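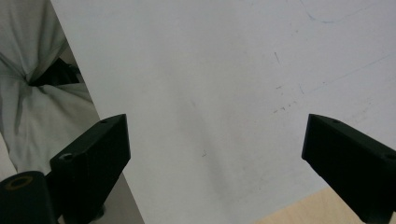

4.2 Talking before writing

The strongest pattern in our recordings was also the one we least expected. Groups that spent the opening minutes of a problem simply talking, with every pen still capped, went on to try more routes through it than groups that wrote straight away. We had gone in thinking the opposite. Our February pilot with the Drilla evening course had suggested that early writing gave quieter learners something to hold on to, and two of us (Xu and Pattinasarany) had built the first version of the coding scheme on that idea.

The main study followed 13 adult learning groups through a course in everyday mathematics: interest, scale drawings, rates, and a little probability towards the end. Each session was 500 words of reading followed by one open problem and as much time as the group wanted. Tutors were asked to stay out of the conversation unless somebody spoke to them directly. This was harder than it sounds, and Mkhize's field notes contain some lovely accounts of tutors sitting on their hands.

Take the water tank problem, which every group met in the second half of the course. A tank is filled at one rate and leaks at another, and the leak grows as the level rises. Learners who wrote first nearly always wrote a subtraction, fill rate minus leak rate, and then spent the session defending it. Learners who talked first told stories. One woman described a cistern at her parents' house that never got past a certain mark however long you left the tap on. Her group had the idea of a steady level within a minute of that story, well before any of them had a name for it, and they got there with such obvious pleasure that we have played the clip at every project meeting.

What people did put on the boards was often slight. Curves were sketched with no axes, a dash might stand in for a whole quantity, and pointing did much of the work that labels would do in a textbook. This shows how little a surface can tell a reader who has not heard the talk. In Figure 3, a large white board carries a thin curved blue line, a very faint diagonal one and a loose cluster of small dark specks and scratches. Marks this light cannot be coded for content with any confidence, and we did not try. All the counts in Table 2 therefore come from speech turns.

Coding speech brought its own puzzles. Our first category, "proposal", was meant to catch any new suggestion about how to proceed, but learners very often propose things by asking about them ("could it just stop?"). Kazemi and Cao coded the same 2,000 turns separately and disagreed most on exactly these questions. After a long and very enjoyable afternoon of argument we split the category in two, keeping "proposal" for statements and adding "opening" for questions that bring in an idea nobody in the group has yet voiced. Agreement improved sharply, and the new category proved to be the one that tracked later changes of approach most closely.

Openings bunched together. Once a group had produced one, a second tended to follow within 15 turns, usually from a different speaker. This fits the account of shared exploration we set out in Section 2, though we would like to see it tested with younger learners, who may be less willing to ask a question that sounds naive.

Two groups do not fit the pattern. The Husico workplace group wrote from the first moment in every session and still moved freely between approaches.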